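3.2 Bag handling task

The bag task was added to the project in March, after the rigid-object tasks (cups, blocks, folded boxes) had reached a stable success rate. Deformable objects were outside the original scope agreed with our supervisor, Gunārs Lapiņa, and the section was approved as an extension on condition that the arm controller from section 2 stayed unchanged. All teleoperation for this task was done by Ivars Dambrauskienė so that operator style would not vary between episodes.

Each episode starts with the bag held in one gripper. The operator has to swing the bag open, bring the second gripper to the rim, close on it, and hold both sides apart for 3 seconds. An episode is marked as failed if the bag touches the floor or if either gripper closes on empty space twice. We recorded 608 episodes in total. After removing those with dropped camera messages or a joint limit stop, the remainder was used to train the Mevetton policy, with 68 episodes held back for testing.

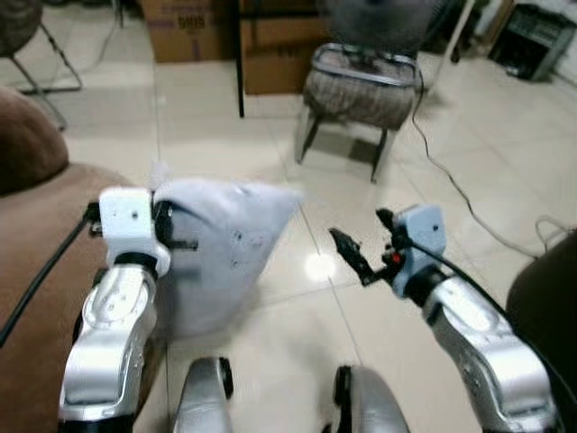 Timing was the main difficulty in this task. The Ruvbridge logger stores joint states and head camera images on separate clocks, and the offset between them was small enough to ignore for rigid objects. With cloth it was not. When the left arm moves the bag quickly, the fabric billows toward the right gripper and blurs in the camera image, so the rim has no sharp edge for the policy to follow. A late image then puts the rim in the wrong place at the moment the right gripper should close. We resampled both streams to the image timestamps and limited wrist speed during the opening swing.

Floor reflections were a second source of error. The glossy tiles return a bright spot from the ceiling light, and the first version of the segmentation step merged it with pale fabric whenever the two overlapped. Raising the saturation threshold did not help, as both regions are close to white. We used a depth cutoff instead - anything at floor height is masked before segmentation.

The remaining failures were mostly early closures of the second gripper. Reducing the action chunk length to 12 steps made these less frequent but lengthened the episodes. We kept the shorter chunk for all results reported in section 4.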